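About Stuvcombe Desks

Who we are

Small shop, wooden desks, that's pretty much it. Stuvcombe started in a rented garage with one bench and a pile of boards, and we still build every top by hand. Desks for people who work at screens all day and want a warm bit of wood under their elbows.

We do home offices, studios, a few schools. Lots of two-monitor setups these days, so the tops run deep – 70 cm as standard, more if you ask.

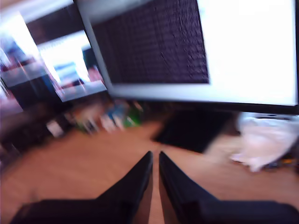

Our most popular top is the Restik. Smooth finish, rounded front edge, goes with pretty much any chair. The Jerka is the narrow one, good for hallways and spare bedrooms. The Mancuso is the big one and it's heavy, so please get a freind to help with the stairs.

How we work

You send us measurements, we send back a drawing. Say yes and we start. Most orders take 12 weeks, a bit longer in November when everyone wants theirs before the holidays. Deposit is 10 percent, the rest when it ships.

Every top gets oiled here before it goes out. After that it's up to you – a soft cloth, a little oil once a year, coasters if you can stand them. Scratches sand out. Coffee rings mostly do too.

We also help with layout, no charge. Tell us what has to fit: screens, stands, boxes, all the small stuff that ends up along the back against the wall. Cables too. People always forget the cables, then call us to ask for a hole after the desk is allready built. We can do that, but sooner is cheaper.

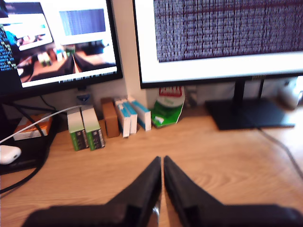
Visit or write

Showroom is open most afternoons, call first. Free delivery within 60 miles, ask us for a quote past that. Wood samples are free, just send your mailing address thru the contact form.

Page updated March 15, 2026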